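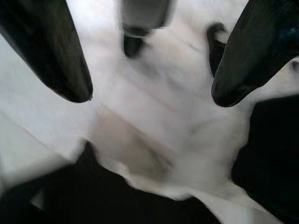
Home Bedding Table Care Contact

Grollen White Cover Cloth

A plain white cotton cloth for beds, tables and shelves. Sold flat-folded by Peltden, style 11.

Size: 72 x 90 in
Hem: double-stitched on all four sides
Wash: warm, with other whites
Dry: low heat or line

New cloths hold their fold lines until the first wash. Iron while damp for a smooth finish — no starch needed. Allow for shrinkage of up to 7 percent in length.

Replacement cloths ship from our Drumorstead store.

© Peltden Household | Contact us | Back to top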